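Stekley Kitchen Pack for Robot Clubs

Hi, I'm Araba Dankwa, and I run the Hadcombe club. We built this simulated kitchen so our kids could practice two-arm driving at home! 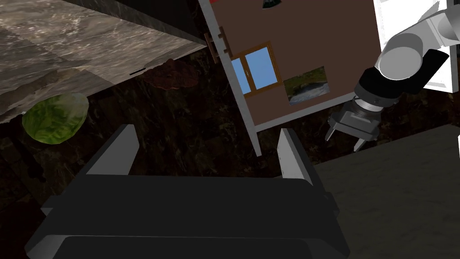
You get 11 practice jobs, and the wrist views are my favorite part (they make everyone slow down).

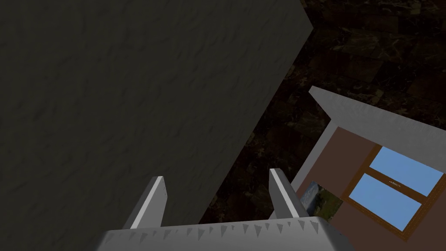 Chanida Luangrath tuned the grippers over February, and they feel so much nicer now. Teams of up to 6 can share one license. 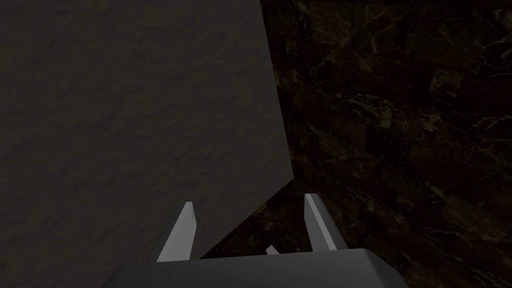
It runs fine on our old club laptops, too, with the shadows left on.

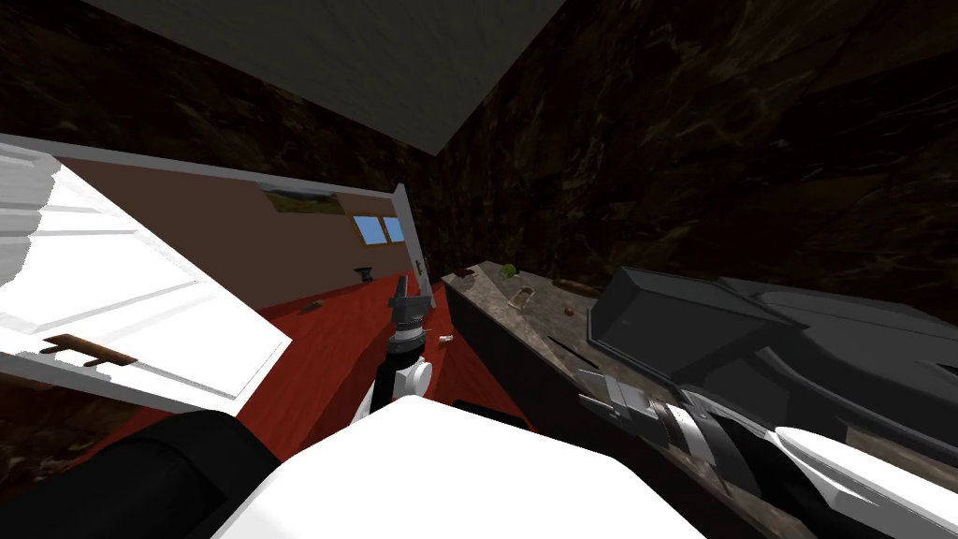 Price and what's included

$70 per club, with the lettuce sorting starter job and my setup notes.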